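The Celdale Goes Out

By six in the morning the whole of Clollura was on the harbor wall, and Hüsnü Canpolat had already lost his cap to the wind. He didn't care! He had waited 19 years to play the cornet for a ship like this one, and here she was at last, three masts and every line of her dressed with flags.

"She's too pretty to sail," said Kristaps Dambrauskienė, who was sailing on her.

"Play nothing sad," he added. "My mother is here."

So the band played the quick march, the one with the silly drum part, and the schoolchildren sang over it in a different key. There were 38 cadets going aboard in white, and each one tried hard not to wave. Kristaps waved with both arms. An officer looked at him and then, bless the man, looked out to sea.

The lines came in. The Celdale leaned a little, as if she were listening, and slid off the wall. Out past the light the patrol boat Mandel sounded her horn, and the old tug Toprak answered with that cracked note everyone in town could imitate - and everyone did, 400 people hooting like owls.
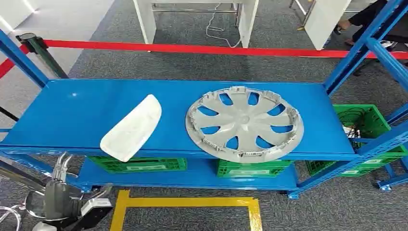
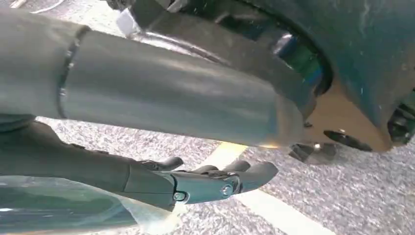
A hubcap and a white plastic shell on the blue shelf, and a gray robot arm with a dark hand.

Hüsnü kept playing. His lips hurt and the wind was pushing the tune straight back down his throat, but he could see the cadets going up the foremast now, small and quick, and he wanted them to have music all the way to the top. One stopped at the first yard and swung an arm in time. It had to be Kristaps. Only Kristaps would conduct a band from up there.

Then the sails dropped, one after another, and the crowd made a sound Hüsnü had never heard from it before, low and happy, like a big dog lying down.

"Again!" shouted a little girl by the railing. "Make it go again!"

He wiped the mouthpiece on his sleeve, found the drummer's eye, and started the march over from the first bar.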